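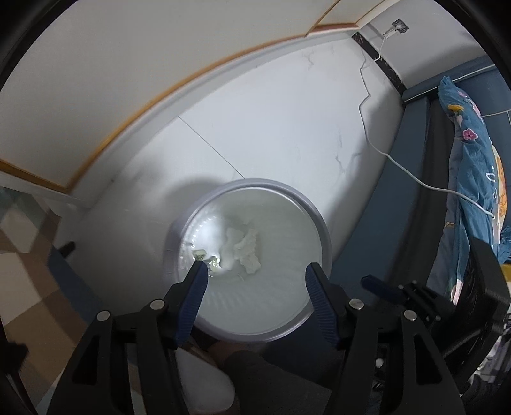 Does a dehumidifier do anything for a bathroom that has no window?
It will pull the room's humidity down over a few hours, but it won't clear steam while you shower, and it's a poor replacement for a fan that vents outside.

Bathrooms and Laundry > Damp, Mold, Ventilation
Thread: Landlord wants to give us a dehumidifier instead of fixing the fan

tilewise_meg
Posted October 17, 2020
Interior bathroom, no window, tiled three quarters of the way up and painted above that. The fan is original to the building and I'm pretty sure it moves no air at all. I held a square of toilet paper up to the grille and it fell straight down. Landlord's answer is a Jalivard compact dehumidifier, which he says "does the same job." The box says good for up to 1,000 cubic feet. Our bathroom is nowhere near that big so on paper it should be plenty. I don't buy it. Has anyone here used one of these in a bathroom with daily showers, two adults?

K_Purves
Moderator
I'd be careful with any box that gives you cubic feet. What matters is how much water it takes out in a day, and at what temperature and humidity they measured it. Look on the back or in the manual. If it only says "up to 16 oz per day" with nothing after it, you've got one of the little Peltier things and it's a toy.
Kenneth Purves

tilewise_meg
Manual says 16 ounces at 86 degrees and 80 percent. So there you go.

dampdog
My Peltier unit works fine. Been running it in the half bath since August and the towels dry now. People on this board love to call everything a toy.

K_Purves
Moderator
Half bath meaning no shower?

dampdog
Correct.

K_Purves
Moderator
Then I don't know what it's drying. Your towels would dry in a half bath if you hung a picture of a dehumidifier on the wall.

dampdog
They didn't dry before. I'm telling you what happened in my house.

Ánh Dương
In August you also had the AC on, I'd guess? That takes more water out of the air than the little unit ever will. I'm not saying yours does nothing. I'm saying I wouldn't spend money based on it.

My own experience, for what it's worth. We had a windowless bathroom in our last place and I went through the whole list. Tubs of crystals first, the Lâm brand from the grocery store, which fill up with water and make you feel like something is happening. The ceiling paint still peeled. Then a small dehumidifier, returned. Then a real compressor one, a Clurorley, which worked but was loud, hot, and took up the spot where you stand to brush your teeth. Also the cord situation made me nervous. In the end we replaced the fan and the duct behind it and sold the Clurorley.

rentfree_rob
How much was the fan?

Ánh Dương
$200 for the fan, and my brother-in-law put it in. The duct was the annoying part. It had come off behind the ceiling and was dumping into the joist space, so the old fan may have been fine all along, we never found out.

tilewise_meg
This is what worries me. If the duct is off then a new fan just blows wet air into the ceiling. How would I check that as a tenant? I'm not cutting holes.

K_Purves
Moderator
Pop the grille off, two springs usually. Breaker off first. Look at the side of the housing with a flashlight. There should be a flap where the duct joins, and on old ones it's often painted or greased shut. I've seen plenty of "dead" fans that had a stuck flap and sixteen years of lint. Vacuum it, free the flap, try your paper again.

rentfree_rob
Counterpoint, she's a renter, it's his fan. Put it in writing and let him pay someone. Bostell quoted my building $940 per unit for fan plus new duct and the owner went pale, but he paid.

dampdog
$940 for a bathroom fan is robbery.

rentfree_rob
It was plaster ceilings and a run of duct to an outside wall. I thought it was high too. I also don't have mold now.

dampdog
You don't have mold because you probably wipe the walls down like everybody should. Squeegee after the shower, door open, done. Free. My parents never had a fan in their lives.

Ánh Dương
Did they have a window?

dampdog
They had a window yes

K_Purves
Moderator
The squeegee is decent advice though. Water you push down the drain is water that never gets into the air. The open door I'm less sure about in a small apartment, you're just sharing it with the bedroom.

tilewise_meg
OK, update. Breaker off, grille off. It was disgusting in there. The flap was stuck shut with what looks like paint. I got it loose with a butter knife and vacuumed the rest. Paper now sticks to the grille, but only just, and it drops off if the bathroom door is closed.

K_Purves
Moderator
That last bit means the room is starved for air coming in. How big is the gap under the door?

tilewise_meg
Barely any. New carpet in the hall last year.

K_Purves
Moderator
Then crack the door an inch while the fan runs and leave it on for half an hour after. Buy a cheap humidity gauge and see where it sits the next morning. If it's still over 60 percent you have something to show him, and I'd still want somebody to look at the far end of that duct.

rentfree_rob
And don't sign anything saying you accepted the dehumidifier as the repair.

tilewise_meg
He has already left it outside my door.

dampdog
If you don't want it I'll take it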